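How to Re-Cover a Worktable With Felt

Posted 08/03/2018 in Workshop Basics

A felt top is easy on small parts, quiet to work on, and cheap to replace. The job takes an afternoon plus drying time. These steps are for a flat table with square edges. If yours has a raised lip, see the note near the end.

What you need

Felt or wool-blend cloth, 84 inches wide
Spray adhesive rated for fabric
A staple gun and short staples
A sharp utility knife with spare blades
A long straightedge
A plastic scraper
120-grit sandpaper

I used the Mimport blend on my table and the heavier Royer cloth on a smaller bench. The Mimport stretches more, so pull it gently. Either one is fine for hobby work.

Strip the old surface

Pull up the old cloth from one corner and keep it low as you pull. Most of the glue will stay on the table. Scrape it off with the plastic scraper, then sand the whole top lightly and vacuum twice. Any grit left behind will show as a bump.

Fill dents deeper than a dime with wood filler and let it cure overnight.

Choose a color

Dark green is the usual choice and hides stains well. It also makes screws and light-colored parts easy to find. Gray shows less lint but looks dull under warm bulbs. Before you buy, put a sample on the table with your work light on and see how it looks with shadows across it.
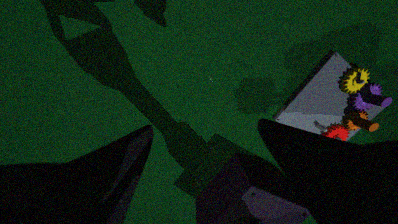
Deep green surface with shadows falling across it.

If the shadows bother you, move the lamp to the side opposite your working hand, or add a second one. Two weak lamps are better than one strong one.

Glue and stretch

Cut the cloth so it hangs over by 2 inches on every side. Lay it flat, fold half of it back, and spray the bare half of the table. Wait until the glue is tacky – around 7 minutes in a heated room – then roll the cloth down and smooth it from the center out. Do the other half the same way.

Turn the table over and staple the overhang to the underside. Start in the middle of each side and work toward the corners. Fold the corners like a bedsheet and trim the extra.

Tables with a lip

Don't wrap the cloth. Cut it slightly oversize, glue it down, and trim along the lip with a new blade.

Leave the table alone for a full day before putting anything heavy on it.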